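# Two-arm packing task: how many examples before the first training?

**Trorent**

Hello all. We are collecting teleoperated examples for a learning system with two arms. The task is to take food items from a mat on a desk and put them into an insulated shopping bag. The items are a bowl, an onion or garlic, a small plastic container and so on. 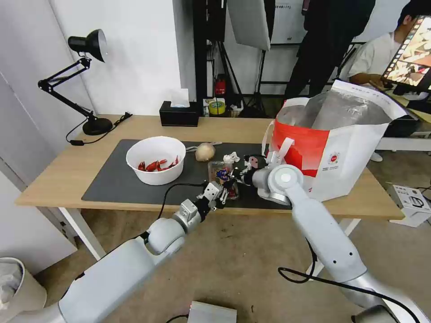
We have 700 episodes since January, and about 45 of them are marked as bad by the operator. My colleague wants to train now. I would prefer to wait, but I cannot explain well why. My second problem is the bowl. Some operators take it by the rim, others push it first with the other arm. Should I keep both ways in one set?

**Druven**

Train now. You will learn more from one bad model than from another month of collecting.

**Kettler**

I agree with Druven about training early, but I want to add something on the bowl, which was a big trouble for us also.

We kept both ways in our first set, 1,469 episodes. The policy started to push, stopped, went for the rim, and stopped again. Then we wrote one page of rules for the operators:

- Grip the bowl by the rim, always with the arm on its side of the desk.
- The other arm waits open near the bag and does not help.
- Lift first, then travel. Keep the tilt small, or the food slides.
- If the grip fails, open, go back a little and try again. Do not end the episode.
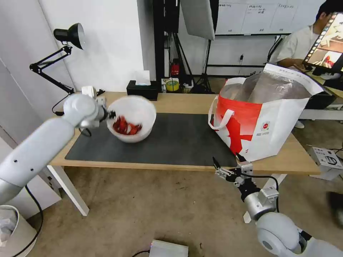

### What to vary and what to keep

Vary the place of each item, how far the bag is open, and what is in the bowl. Keep the way of gripping the same for all operators. We also moved the desk lamp between sessions — it changes the shadows more than I expected.

Do not delete your bad episodes. Put them in a separate folder with one word for the reason (dropped, stuck, wrong item). Later we found that many of ours had a good recovery inside, and we cut out this part and used it. Our final set had 2,243 episodes, but the rules helped us more than the number.

**Trorent**

Thank you both. I will write the page of rules first and train on the rim episodes only. Does the waiting arm need to be completely still, or is small movement okay?

**Kettler**

Small movement is okay for us.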